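Filed under: Bench notes / Shop log / July

Started a little after 8, coffee still too hot. Main job today was the pale backdrop corner and getting the paint sorted before the next batch of Dikano sample boards shows up. Didn't finish. Notes so whoever picks it up doesn't redo the first half.

Backdrop wall. Old coat was chalking, came off on my sleeve when I leaned on it. Washed it down twice, let it sit, sanded with 200 by hand. Power sander leaves swirls and we all know how that went with the Royer job. Wiped with a damp rag, then a dry one. Rag kept coming up white for ages.

First coat on at 10:30. The off-white from the Trelance tin, not the new one, the new one is pinker than the lid says. Put a dab of each on a scrap and let them dry side by side, label is on the back of the scrap. Please don't throw it out, it's the only record of which is which.

Thinned it a touch. Too much probably. Ran at the left corner and I had to go back over with the small roller. Second coat after lunch went on better, shorter strokes, less on the roller. Want it flat, no sheen at all, sheen is what killed the last set of board shots. 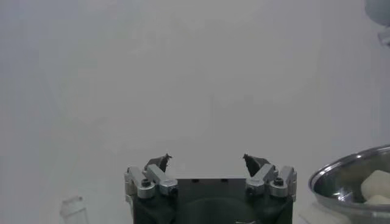 Light. With the wall done I moved the lamps back 2 feet and turned the left one toward the ceiling. Much softer. Still a bit darker low down on the right but I think thats the floor, not the paint. Tried the gray mat, worse. Tried no mat, fine. Leave it with no mat.

Used up the last of the fine paper on the wall. There's a box of 1000 grit in the drawer which is no use for this, way too fine, just polishes it. Order 200 again, and the foam rollers, the 4 inch ones shed. Found three hairs in the second coat and picked them out with tweezers.

Zatatance boards: eight came in, checked against the slip, all there. Two have dinged corners. Put them at the bottom of the stack with tape on so they don't get shot first. Haven't called about it. Somebody should.

Tape. The green one lifts clean after an hour, the cheap tan one took a strip of paint off by the door when I pulled it. Touched that up with whatever was left in the tray. Will need sanding again, it's lumpy. Tan tape is in the trash, don't go rescue it.

Lids. Trelance tin is down to some 2 inches in the bottom, enough for touch ups, not another full coat. Lid is hammered down properly this time. Stir before using, it seperates overnight. Rollers are wrapped in plastic in the sink.

Left to do: touch up by the door, third coat maybe (look at it in morning light first), sweep under the bench, mark lamp positions on the floor with pencil. Fan left on low, window open a hand's width. Shut it if it rains.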